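What I drink now that I don't drink coffee after lunch

13 March is not my date, I should say first. My doctor wrote on the paper "13th March" and under it "no coffee after 12," and I put the paper on the fridge door, so now I see it every morning when I take out the milk.

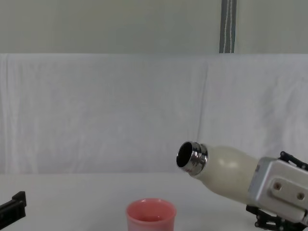

Cream-colored bottle, pink cup.

I was drinking coffee at four in the afternoon for many years. At my old office in Nedelcu street everybody did it. There was a machine on the second floor and you went there with a colleague, and you talked for ten minutes about nothing important, and then you could work until six. Then I went home and could not sleep before two in the morning, and I believed that I am simply a person who sleeps badly. My mother also sleeps badly. I thought it was from her.

The doctor did not agree with my theory. She asked me to write down for two weeks what I drink and at what time. I did it with great discipline and the result was a little embarrassing. I will not publish the full list.

The first week without the afternoon cup was hard. I had a headache on the right side, always on the right side, which began after lunch and stayed until dinner. Horațiu Jitaru, my neighbor from downstairs, told me it would last three days. It lasted eight. He stopped coffee completely some years ago and he speaks about it the way other people speak about their military service.

After this I had to find what to put in the cup. I tried many things, and I want to write them down while I still remember the tastes.

Roasted barley. My grandmother drank it because real coffee was expensive, and she called it coffee without any shame. I bought a bag in the Uketti shop near the tram stop. The smell when you open the bag is very good, like bread crust. In the cup it is thinner than the smell promises. With hot milk it becomes better, and with a little honey I can say that I like it. Without milk I could not finish it. Please use less powder than the package tells you, otherwise there is sand on the bottom.

Chicory. Too bitter for me, with something sweet behind the bitter that I don't understand. My wife likes it very much and she has taken the whole jar to her work, so the problem is solved.

Linden tea. For me this is a taste of being ill at the age of six, with a scarf around the neck. I gave it three evenings and on the third one I noticed that I was speaking more quietly. Maybe it was only tiredness. I keep it for after dinner.

Rooibos. A good color and not much else, I am sorry. I know that many people love it. Inès Guillot wrote to me after my last post that I must leave it in the water for ten minutes and not for three, and she was right that it changes. It is now in the middle of my list, before it was on the end.

Hot water with lemon. It is what it is. I drink it when I am too lazy to do another thing.

Cold mint water. This was the surprise. In the evening I put a handful of mint into a liter of water, with two slices of cucumber, and I leave it in the fridge for the night. The next day I take it with me in a bottle. I don't say it replaces coffee, because it does not have the warmth, and the warmth was half of the pleasure. But at four in the afternoon, when the eyes become heavy, a cold drink with mint does something useful. If you leave the cucumber longer than one day, it becomes soft and the water tastes like a garden after rain. Some people would pay for this taste. I throw it out.

I also tried a powder called Dralent, which the pharmacy sells near the cash desk. It is made of mushrooms and costs too much. I drank it two times. I gave the rest to Horațiu, who told me politely that he would think about it.

What I miss most, I must confess, is the walk to the machine. I work from home now and there is no second floor. When I stopped making the afternoon coffee, I stopped also standing up from the chair, and my back complained before my head did. So I made a rule for myself — at four o'clock I go to the kitchen, whatever is in the cup, and I drink it standing at the window. From there I can see the yard of the Jundaveck bakery, where at this hour they wash the trays and somebody is always singing, not very well.

About sleep. I go to bed at eleven and I am usually asleep before midnight. I still wake up one time in the night, but I fall asleep again, and before I was lying there making plans for the kitchen renovation. My wife says I am easier in the mornings. I asked her what this means and she said "you know what it means."

I broke the rule only once since I began. In November we were at a wedding of my cousin, there was a long lunch, and at five o'clock they brought very small cups of Turkish coffee with a piece of lokum on the side. It would be an insult to refuse. I drank it, then I drank also the cup of my wife, and at three in the night I was reading about the history of elevators on my phone. It was interesting, but I was not a useful person the next day.

Next I want to try roasted dandelion root, which I hear is close to chicory but softer, and also the Korean tea from corn, if I can find it in a normal shop. If you know one where they sell it in small bags, please write it in the comments. I don't want to buy a kilogram again — we still have the barley.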